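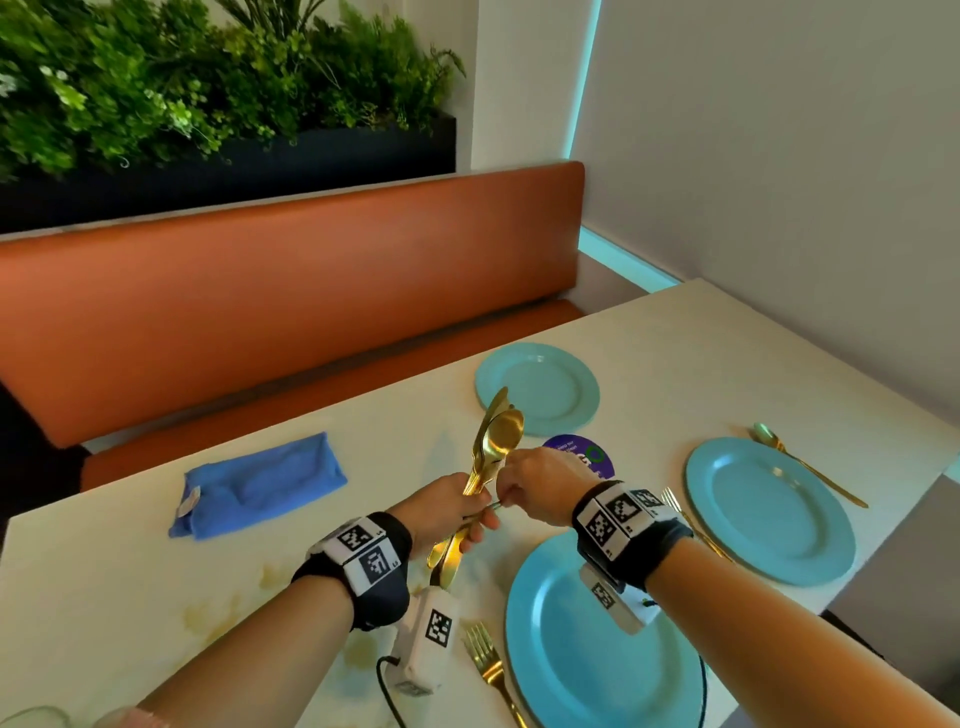 달콩접시

홈 | 살림일기 | 그릇장 | 동네산책 | 방명록

분류: 살림일기 > 상차림

드디어 금색 커트러리를 꺼냈어요! 사놓고 서랍 안쪽에 모셔두기만 한 게 벌써 몇 달째인지… 손님 오면 써야지, 날 좋으면 써야지 하다가 새해도 됐겠다, 그냥 오늘 점심상부터 쓰기로 했습니다.

숟가락이랑 나이프를 한 손에 꽃다발처럼 몰아 쥐고 하나씩 쏙쏙 뽑아서 놓는데, 이게 왜 이렇게 신나죠? 숟가락 머리가 위로 몰려 있으니까 빛을 받아서 반짝반짝하고, 손에 묵직하게 잡히는 느낌도 좋고요. 예전에는 수저통째로 식탁에 올려놓고 각자 알아서 가져가세요~ 하는 집이었는데 이제 그렇게는 못 하겠어요.

접시는 하늘색입니다. 이건 Famance라는 동네 그릇 가게에서 골랐어요. 처음에는 무난하게 흰 접시를 사려고 했거든요. 그런데 우리 집 식탁 상판이 하얘서 흰 접시를 올리면 뭔가 다 같이 묻혀버려요. 하늘색은 올려놓자마자 어머 이거다 싶더라고요. 금색이랑 붙여 놓으니 더 예쁘고! 가게에서는 분명 형광등 밑이라 그런지 좀 칙칙해 보였는데, 집에 데려오니까 훨씬 맑은 색이었어요. 혹시 매장에서 색이 애매해서 망설이는 분 계시면 창가 쪽으로 들고 가서 한번 보세요.

세 사람 자리라서 접시도 세 장. 저는 접시부터 대충 늘어놓고 커트러리를 나중에 맞추는 편이에요. 포크는 왼쪽, 숟가락은 오른쪽. 나이프는 날이 접시 쪽을 보게 놓는 거라고 배웠는데 아직도 가끔 헷갈려서 다시 돌려놓습니다ㅋㅋ 처음에는 비뚤비뚤해도 괜찮아요. 일단 다 꺼내 놓고, 의자 쪽에 서서 한 자리씩 각을 잡으면 금방이에요. 접시를 다시 당기고 밀고 하다 보면 커트러리도 어차피 또 움직이거든요.

파란 천 냅킨은 Alby 거예요. 끝에 작은 흰 라벨이 달려 있는데 저는 이런 걸 못 떼겠더라고요. 떼면 괜히 허전해요. 접어서 포크 밑에 깔까, 접시 위에 올릴까 한참 고민했는데 결론은 접시 옆! 하늘색 옆에 파란색이 놓이니까 바다 같고 좋아요. 다만 천 냅킨은 다림질이 문제예요. 저는 빨아서 탁탁 털고 반듯하게 접은 다음 무거운 요리책 밑에 하룻밤 눌러둡니다. 다린 것만큼은 아니어도 꽤 봐줄 만해요.

금색 식기 관리는 어떻게 하냐고 물어보시는 분들이 있어서 적어둘게요. 저는 부드러운 스펀지에 순한 세제로 씻고, 바로 마른행주로 닦아요. 철수세미는 절대 안 됩니다!! 예전에 다른 집 살림 하던 버릇으로 박박 문질렀다가 티스푼 2개에 잔기스를 냈거든요. 그 둘은 지금 커피 가루 전용입니다. 물기를 그냥 두면 얼룩이 동글동글 남아서, 씻고 나서 닦는 것까지가 설거지라고 생각하기로 했어요. 보관은 칸막이 있는 서랍에 얇은 천 한 장 깔고, 숟가락은 숟가락끼리 포개서요.

흰 식탁도 손이 많이 가긴 합니다. 카레 한 방울이면 하루 종일 눈에 밟혀요. 베이킹소다를 물에 개어서 살살 문지르면 웬만한 건 옅어지는데, 오래된 건 몇 번 해야 하더라고요. 그래도 색 있는 그릇을 올렸을 때 이 환한 느낌 때문에 어두운 식탁으로는 못 돌아가겠어요.

점심 메뉴는 별거 없었어요. 토마토 파스타랑 양배추 샐러드, 그리고 Domorance에서 사 온 식빵 구운 것. 그런데 접시에 담고 금색 포크로 돌돌 말아 먹으니까 평소보다 두 배는 맛있는 거 있죠. 다음에는 Frimpong 골목 꽃집에서 2,000원짜리 작은 꽃 한 단 사다가 가운데 놓아보려고요. 노란색이 나을지 흰색이 나을지 아직 못 정했는데, 의견 있으시면 댓글로 꼭 알려주세요!

아, 그리고 디저트 포크도 같은 금색으로 맞추고 싶어서 지금 장바구니에 넣어놨습니다. 도착하면 케이크 굽고 또 올릴게요.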